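Zollano Hand-Held Gripper: Home Build Guide
Section 5. First sessions on soft goods

Read this section after the gripper is assembled and the finger travel has been checked (Section 4). It covers practice on clothing and bedding at home. Rigid objects are in Section 6.

5.1 Before you start

Charge the Drirnau battery pack fully. Leave at least 2,000 MB free on the storage card for a short session. If the card was last used with firmware from before February, reformat it from the Abdella menu first.

Check the following:
- Both finger pads are seated flat and do not slide when you push them with a thumb.
- The screws on top of the fingers are snug. Do not use thread locker on them. The pads have to come off for cleaning.
- The lens is clean.

CAUTION: Keep loose hair, cords and drawstrings away from the finger linkage. The fingers can close hard enough to pinch skin.

5.2 Laying out the work

1. Use a bed or a wide table. A made bed works well for large items.

2. Lay down a blanket or throw as a base layer. A printed one is fine. Leave the folds in it.

3. Put one padded garment on top. Quilted jackets are a good first item, as the stitched channels give the pads something to close on.

4. Move the fingers down until both pads touch the fabric, with some of the garment showing in the gap between them.

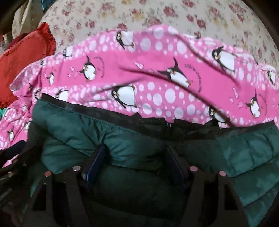
5. Squeeze the handle slowly. Stop when the fabric bunches up between the pads. More force does not give a better hold on padded nylon and wears the pads faster.

6. Lift a few inches, hold for a slow count of 5, and lower. If the fabric slips out, open the fingers wider and start again from step 4.

Note: Slick shells may slip on new pads. Wipe the pads with a damp cloth and let them dry before the next try.

5.3 Recording a session

1. Turn on the recorder and wait for the steady tone. The Bosard board takes up to 60 seconds to start from cold.

2. Hold the handle with your fingers wrapped around it and your wrist straight. Keep your other hand out of the space between the pads.

3. Close the pads on the upper layer only. Where a garment lies over a blanket, look between the fingers before you squeeze to see which layer you are about to pick up.

4. Make one grasp, one move and one release, then pause. Short recordings are easier to sort than long ones.

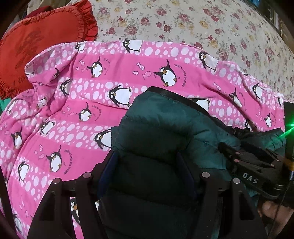
5.4 After the session

Open the fingers fully before setting the gripper down. Brush lint off the pads and out of the linkage. Replace the pads after around 2,000 grasps, or sooner if the surface looks shiny.

Section last revised Wednesday, December 31, 2025.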